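Ticket 971 – Stylos gel : encre qui décroche, surligneurs qui bavent sur l'écriture
Catégorie : Fournitures / Écriture
Produits : stylos gel rétractables (PILOT G-2, marquage 10), surligneurs, bacs de rangement Fekska
Site : Mulberg, salle de tri
Priorité : basse
Ouvert le : 2024-11-25
État : résolu, surveillance en cours

Symptômes signalés

Deux défauts distincts, remontés dans le même message et traités ensemble parce qu'ils touchent les mêmes postes.

Défaut A. Le stylo gel noir saute en début de ligne. Le trait reprend après un ou deux centimètres, puis tient. Le phénomène revient après chaque pause de plus d'une heure. Recharge visiblement non vide.

Défaut B. Le passage du surligneur sur une ligne écrite au gel entraîne l'encre noire. La pointe du surligneur se charge et laisse une traînée grise sur les lignes suivantes. Constaté sur les fiches de la série Davow et sur le papier ordinaire, à des degrés différents.

Environnement

Papier 1 : fiches Davow, couchées une face, stock livré en août par carton de 2,000.
Papier 2 : ramette standard non couchée.
Rangement : bacs en plastique Fekska, un modèle sarcelle et un modèle transparent, posés sur la table. Stylos remis debout dans les bacs en fin de journée, sans consigne de sens.
Chauffage : radiateur sous la fenêtre, côté opposé à la table.

Vérifications préliminaires

1. Recharge mal engagée. Corps dévissé, recharge sortie, ressort présent et dans le bon sens. Remontage. Aucun changement.
2. Pointe obstruée. Essuyage au papier absorbant, puis griffonnage en boucles sur papier 2. Reprise normale au bout de quelques boucles. Rechute le lendemain matin.
3. Bulle dans la recharge. Le corps transparent permet de voir la colonne d'encre sans démonter. Sur deux exemplaires du lot, une lacune claire est visible à proximité de la pointe. Sur les autres, rien.
4. Échange des recharges entre un exemplaire défaillant et un exemplaire sain. Le défaut suit la recharge. Le corps et le mécanisme sont hors de cause.

Le point 4 oriente vers le stockage. Les exemplaires avec lacune provenaient du bac transparent, où ils étaient rangés pointe en haut. Ceux du bac sarcelle étaient pointe en bas, par habitude du poste.

Essai de stockage

Recharges réparties en trois groupes : pointe en haut, pointe en bas, à plat sur la table. Mécanisme rétracté dans les trois cas. Relevé le lendemain à l'ouverture, une ligne tracée sur papier 2, sans amorçage.

Pointe en haut : saut au démarrage sur la majorité des exemplaires.
Pointe en bas : démarrage immédiat, légère surcharge d'encre sur le premier caractère.
À plat : démarrage immédiat, pas de surcharge.

Essai répété avec la pointe laissée sortie. Tous les groupes se dégradent, y compris à plat. Conclusion partielle : deux facteurs cumulés, l'orientation et l'oubli de rétraction. Pour la suite des essais, tout est posé à plat, surligneurs compris, et les bacs restent au fond de la table.

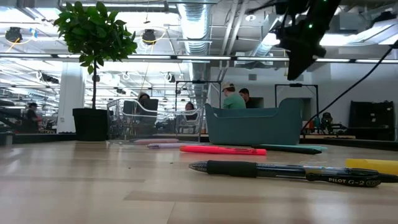 Le défaut B a été repris dans les mêmes conditions, avec une recharge saine pour éliminer l'influence du débit. Une ligne au gel, attente variable, un seul passage de surligneur à pression normale, pointe essuyée entre deux essais.

Papier 2, attente de cinq secondes : entraînement net.
Papier 2, attente de trente secondes : trace faible en fin de ligne.
Papier 2, attente d'une minute : rien de visible.
Fiche Davow, face couchée, attente d'une minute : entraînement net.
Fiche Davow, face couchée, attente de cinq minutes : trace faible.
Fiche Davow, face non couchée, attente d'une minute : rien de visible.

Un second passage au même endroit reproduit le défaut dans presque tous les cas, même après séchage. Le premier passage remouille la ligne et le second l'étale. Les surligneurs n'ont pas été comparés par couleur ; sur les teintes claires la traînée se voit mieux, sans que cela prouve qu'elle soit plus forte.

Cause retenue

A : stockage pointe en haut et pointe non rétractée.
B : délai de séchage insuffisant sur la face couchée des fiches Davow. L'écriture se faisait sur cette face depuis le changement de stock. L'ancienne fiche Sfeir était non couchée des deux côtés, d'où l'absence de signalement avant la livraison.

Actions

- Recharges avec lacune visible : tenues pointe en bas, bouchon de papier absorbant, une nuit. Une récupérée, une jetée.
- Stylos gel : à plat ou pointe en bas, rétractés. Le bac transparent est réservé aux surligneurs et aux feutres à capuchon.
- Fiches Davow : écrire sur la face mate. L'étiquette du carton indique le côté mais elle part avec l'emballage ; un rappel est collé dans le couvercle de la boîte de fiches.
- Surligneur : un seul passage, une minute après l'écriture au minimum. Si la pointe est chargée, la vider sur un brouillon jusqu'au retour de la couleur.
- Reliquat de fiches, nearly 1,000 selon le bon de sortie (valeur non recomptée) : conservé, utilisable côté mat.

Commentaires

Suivi 1. Demande du poste : peut-on garder la face couchée et passer au stylo bille ? Oui pour le séchage, testé sur trois fiches. Le trait bille est plus pâle et passe mal à la photocopie. Non retenu par défaut, laissé au choix du poste.

Suivi 2. Nouveau saut signalé sur un stylo gel rangé à plat. Pointe trouvée sortie. Amorçage sur brouillon, reprise normale. Pas de réouverture.

Suivi 3. Proposition de commander des fiches Sfeir pour le prochain trimestre. Conditionnement disponible identique, carton de 2,000. Transmis aux achats. En attente de réponse sur le grammage, la fiche technique reçue étant celle d'un autre format.

Suivi 4. Traînée grise constatée sur une fiche écrite côté mat. Double passage du surligneur confirmé par le poste. Comportement conforme aux essais.

Reste à faire : vérifier le stock de recharges de l'armoire, rangé en boîtes verticales dont le sens n'est pas repéré. Ticket à clôturer après ce contrôle si aucun nouveau défaut A n'est remonté.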